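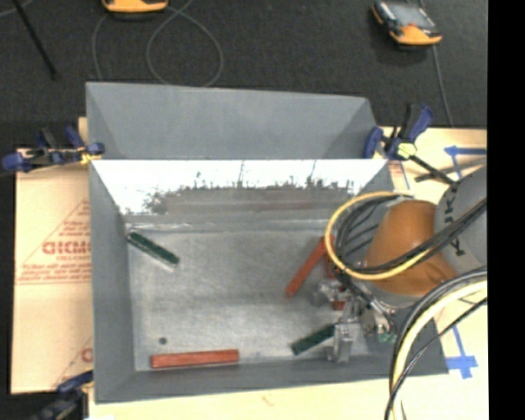 We got to the Irnley Lantern Weekend at last, after three years of saying we would, and I'm still buzzing! It runs over two evenings in August, down on the big field behind Prikdale station, and you want to be through the gate by 7 if you'd like a spot near the pond.

First stop was the dumpling stall (of course). Yuk-lan had the pork and chive, I had the mushroom, then we swapped halfway and both decided the other one was better. The queue was long but it moved quickly, and there was a brass band playing right beside it - a really good one, with a tiny girl on cornet who got the biggest cheer of the night.

The lantern walk sets off at dusk. They'd made 89 big ones this year, mostly fish and birds, plus a heron so tall it took four people to steer it under the trees. Elfriede Gisler runs the workshop where you can make your own, and she got my floppy paper fox standing up with one bit of wire. I love him. He's on the kitchen windowsill now.

Parking was £7 and the field gets muddy by the bottom gate, so wear boots. We missed the fire jugglers completely, as Tin-yau was asleep on my shoulder by then, so we're going both nights next year.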